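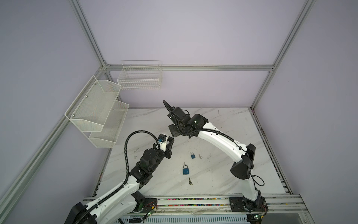
Ghizlane Gaber

Polling place walk-through, Otness hall, May primary
Started 5:15 am, doors at 6

1. Ramp and side door. OK. Mat curls at the corner, taped it.
2. Exit signs lit. Both. Rear one dim, told Albane Carré.
3. Booths. 14 up, one wobbly leg. Shimmed, recheck at noon.
4. Extension cords. Two across the walkway, NOT ok. Moved behind the check-in tables.
5. Ballot box locks and seals. Seal numbers match the log. Second key with Huguette Riviere.

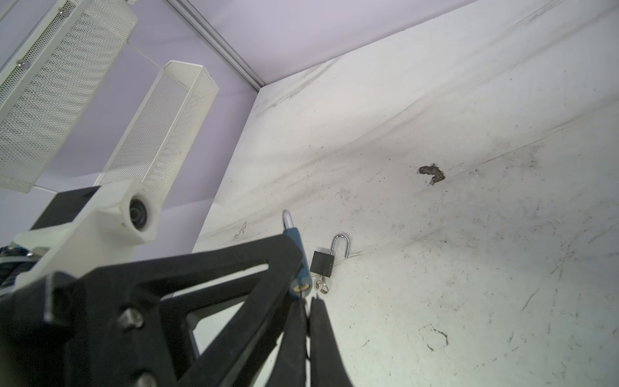

Blue padlock, keyhole at the bottom

6. Fire extinguisher. Tag current, pin in. Box of yard signs in front of it, moved.
7. Campaign signs inside the line. One, the Kahsay race. Took it down, wrote it up.

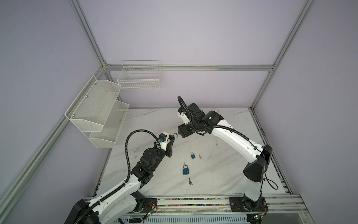 8. Parking. Accessible spots coned off by a delivery van, driver moved it evenutally.
9. Chairs for the line. Some 24, want more by the 5 pm rush. Jacqueline Masson is asking teh church.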